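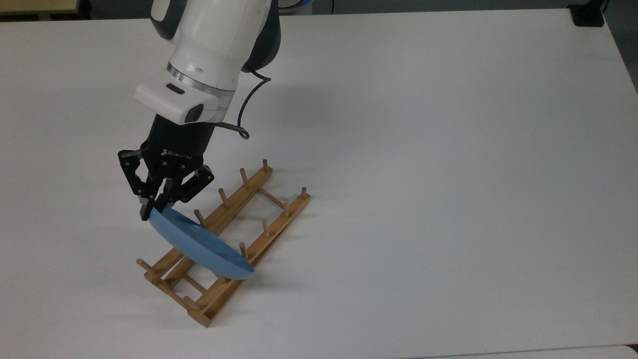

A Robotiq two-finger gripper holds a light blue plate by its edge over a wooden dish rack.

Mirnar arm learns to correct plate angle before racking

A control method developed at Mirnar lets a robot arm place plates upright in a slotted rack after training on fewer demonstrations than the group first collected. The method, called Zodia, was tested in 100 placements and completed all but seven of them. The group's earlier controller, Moon, was given the same starting positions and failed more than four times as often.

Placing a plate in a rack is a standard difficulty in household manipulation. The slot is narrow, the plate is thin and round, and most of its weight hangs away from the point where it is held. A small change in grip angle becomes a large displacement at the far rim. A controller that knows the position of its own wrist very precisely can still drive the plate into a peg, as the wrist position says nothing about how the plate has settled between the fingers.

Moon treated the grip as fixed. Once the fingers closed, the plate was assumed to keep its orientation relative to the wrist until it was released. Zodia drops that assumption. It keeps a running estimate of two quantities, the tilt of the plate in the grip and the direction of the rack's slots, and it updates both from camera images during the approach. The descent begins only when the two estimates agree within a set tolerance. If they do not, the arm holds its height and rotates the wrist until they do.

"Moon did the approach well," said Gergely Kozma, who leads the manipulation work at Mirnar. "Almost all of its failures were in the last few centimeters, and almost all of those were angle errors that were already there before the arm started down. There was no mechanism for noticing them."

Training data

The group recorded 1903 demonstrations by teleoperation, with operators picking up a plate and setting it in the rack. Of these, 1186 were used in training. The rest were removed by a filter that looks at the final part of each recording and rejects it if the operator touched a peg, let the plate drop into the slot or paused and backed out.

Removing those recordings was a point of disagreement within the group. Demonstrations with a backed-out attempt show a recovery, and recoveries are usually considered useful. Norbert Virág, who wrote the filter, trained one version of Zodia on the full set and one on the filtered set. The filtered version did better. The full-set version learned to hesitate above the rack in positions where no correction was needed, and in several trials it raised the plate again after a correct approach.

"The operators backed out for many different reasons, and the camera does not show most of them," Virág said. "From the model's side it is a plate in a good position that suddenly goes up again. It learned to do that too."

Each retained demonstration is divided into three segments – transport, alignment and descent – and the alignment segment is weighted more heavily in training. The segment boundaries are placed automatically from the wrist velocity. Virág checked a sample by hand and moved some of the boundaries between alignment and descent, mostly in recordings where the operator combined the two in one motion.

Camera views

Zodia takes images from two viewpoints. One looks down toward the gripper and the rack, and gives the clearest view of the slot direction. The other is a fixed camera that sees the arm and rack from outside and gives a better reading of plate height and tilt. 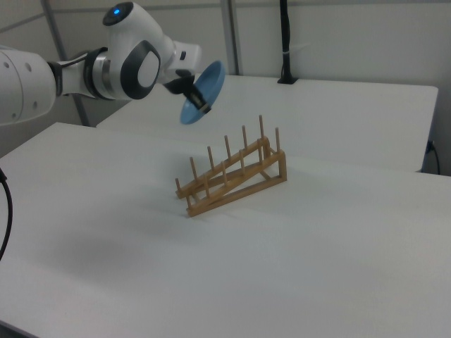 Test procedure

The 100 trials were split evenly over five plates, with 20 trials for each. The plates differ in diameter, rim thickness and weight. Two of the five did not appear in the training set. Before each trial the rack was turned to a new orientation on the table, taken from a list drawn up in advance, and the target slot was assigned from the same list. Moon was run through the list in the same order.

A trial counted as complete if the plate stood in the assigned slot after release with no contact that moved the rack. Plates that ended up in a neighboring slot counted as failures, even when they stood correctly.

Of Zodia's seven failures, four were with the smallest plate. In these the rim was estimated correctly but the fingers covered too much of the visible surface, and the tilt estimate drifted as the arm came down. Two were neighboring-slot errors with the rack turned nearly end-on to the fixed camera, so that the pegs overlapped in the image. In the last one the plate rotated in the grip after the descent had begun. Zodia does not correct for motion during descent, and the arm continued until the force limit stopped it.

The two plates that were new to the system produced no more failures than the others. Kozma cautioned against reading much into that. Both are round, both have a plain rim, and both fall between the sizes already in the training set.

Zodia is slower than Moon. The alignment check adds time to every placement, including those where the first estimate is already good. The group tried a version that skips the check when the estimate is stable over several images, which recovered most of the lost time but brought back some of the angle errors. It is not included in the reported results.

Limits and next steps

The rack in the study was empty at the start of every trial. A partly loaded rack hides pegs from view and leaves less room for the gripper on either side of the slot, and neither condition is represented in the data. Bowls and cups are also outside the present method, which describes the object with a single flat tilt angle.

Mirnar is preparing a second data set, named Hellero, in which the rack already contains plates. Recording starts in September. The operators will follow the same procedure as before, with one change to the protocol: when they back out of a placement, they will press a pedal to mark the reason. Virág expects that this will allow the recovery motions to be kept in training this time, at least for the cases where the cause can be seen in the images.

The descent stage is being reworked separately. Kozma said the group intends to continue the tilt estimate until the rim is between the pegs, using wrist force readings once the cameras lose sight of the lower edge.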